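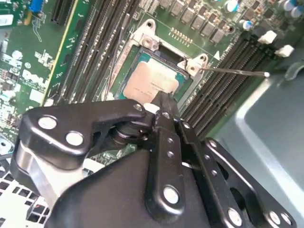
I keep asking whether machines can take over shop-floor chores yet, and Undono's repair shop in Barkness is a good place to get a half answer. They're trying out a gripper on old Dell boards, and the job I care about is the processor – getting hold of it without wrecking the socket.

Fengying Zhong runs the bench and she's cheerful about it (more than I would be!). Her crew handles 200 boards a week by hand, and she'd love to pass on 50 of them. For now she trusts the machine with 5, and she stands next to it the whole time.

Would I let it near my own computer? Not this year. But I'm going back in September, when they start on memory sticks, and I've already asked for a turn at the controls.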